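# Do donated water filters stay in use? A look at the Galtgate handout in Wulska

The Galtgate program gave household water filters to families in Wulska who had lost their piped supply after the floods. The press release called it a success on the day the last box left the warehouse. I wanted to know what "success" meant, and I still don't think anyone has written it down.

My main source is the partner's delivery log, which lists 50 households. A log tells you a filter was signed for. It doesn't tell you whether it was unpacked, and the program budget had no line for going back to check. I phoned every household on the list and reached 30. Of those, 18 said they still used the filter daily. The rest had stopped, mostly when the cartridge clogged. Spare cartridges were supposed to come through a shop in Verbeke, which stocked them until December and then quit ordering.

Phone answers are weak evidence. People may tell a caller what they think the donor wants to hear, so I would treat 18 as a ceiling. The 20 I couldn't reach may have moved, which was common that year, or they may have changed numbers.
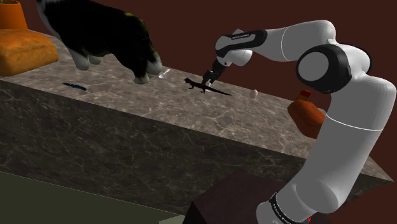
Fares Rawashdeh thought I was being too hard on the program when he read my draft. In his view a filter that works for six months during an emergency has done its job, and a family that goes back to tap water afterward shouldn't be counted as a failure. I take the point about the emergency. But the tap supply in the lower part of Wulska wasn't back when I made my calls, and the release promised "lasting access," so I have kept my original wording.

The Gemden district got the same filters with one visit from a technician. I was told use there is higher, but I asked for the figures twice and never received them, so I make no claim about Gemden.

**Still missing**

- cartridge sales from the Verbeke shop
- any water test results, before or after
- the cost of a follow-up visit per household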